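Home | Guides | Workshop | Storage | About

Filed under: Fixing Old Computers

How to open up an old desktop tower without regretting it

Every house has one. Ours lived under the stairs in Plekville, propping up a bag of coats, until I decided it deserved a second career as the machine that does the family photos. I had budgeted one evening. It took 2.

Shut it down, unplug it at the wall, then hold the power button in for a few seconds. Pull out everything else at the back. Take a picture of the cables first, however good you think your memory is. Mine is dreadful.

Most side panels come away with a couple of thumbscrews or a latch. Slide, then lift. If it won't move, look for another screw before you fetch the big screwdriver. I fetched the big screwdriver on my previous one, and it has never sat straight again.

Dust next. Take it outside and use short bursts of air, holding the fan still with a finger. The power supply grille is where the fluff gathers – go over it from the outside with a soft brush, and leave the supply itself shut.

Before ordering any parts, find the maker's label and copy the model down. I once spent 66 pounds at Serusdale Spares on a part for a tower that looked exactly like mine.
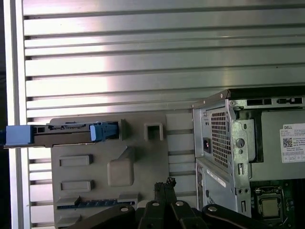 Emeo reckoned I should also have written the model on a bit of tape and stuck it to the outside, so that next time the panel could stay on. It's irritatingly good advice.

Drives and cards usually sit behind a latch or a tab. Release it fully before you pull, and pull straight. When you put things back, don't force them – if it needs a grunt, it's the wrong way round.

Panel on, cables in, power last.

313 shares | 66 comments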